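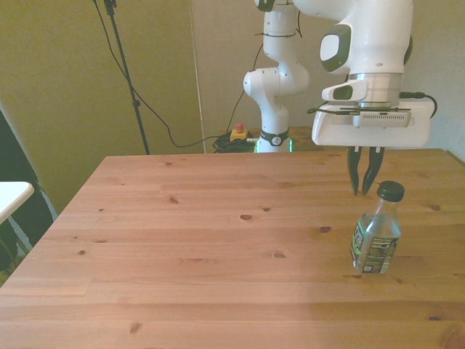

Bromunwood Maternal Health Outreach: progress report to the Carretero Fund

Print this page | E-mail this page

Last updated: May

Reporting officer: Ya-wen Cheng

1. Home visits. The postnatal visiting program covered 13 postcodes this period. Visits are booked by the midwife at discharge and entered in the Morkance scheduling system the same day.

2. Printed material. The breastfeeding leaflet was revised and 1,000 copies printed. Of these, 500 went to clinics. The remainder are held at the Stosex Street centre.

3. Staffing. One lactation consultant position is still vacant. Tzu-hsuan Kong is covering the evening phone line until it is filled.

4. Variance. Travel is over budget owing to longer rural routes. A transfer from the training line is requested.

Contact the program office | Copyright Bromunwood Maternal Health Outreach | Back to top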